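Privham bench kit: equipment and budget notes
Maintainer: Hanne Eskildsen
Last revised: December 11, 2025

Scope

These notes go with the Privham recordings and list what a second bench would need. Prices are kept in the purchasing sheet, and only quantities and decisions are recorded in this file.

Per bench

Hand-held grippers, black, two-jaw: 2
Marker plates, white with black dots: 2 fitted, 4 spare
Table, wooden top with cable grommet: 1
Aluminium rail: cut to suit the table
Gripper cables: 2 fitted, 3 spare

The grippers are the largest line and have the longest lead time. Mevulton quotes 5 weeks for a pair. Plotell is quicker but sells the marker plates separately, so compare the two as full sets. Both grippers at a bench must come from the same supplier - the jaw geometry differs and the recordings can't be pooled otherwise.
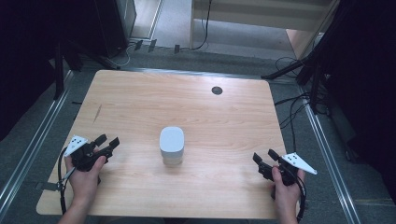

Cables wear out before anything else does. The budget assumes one full replacement per bench per year, ordered in March with the marker plates. Lapiņa can make them to length, with a minimum order of 78 metres, enough to cover both benches.

Not budgeted

Floor covering, curtains and storage come under the room. Test objects are bought locally from petty cash and entered in objects.csv with their outer dimensions.

Open items

- Confirm whether Plotell plates fit the Mevulton mount.
- Decide on a spare gripper - one per bench, or one shared.
- Add delivery charges to the sheet.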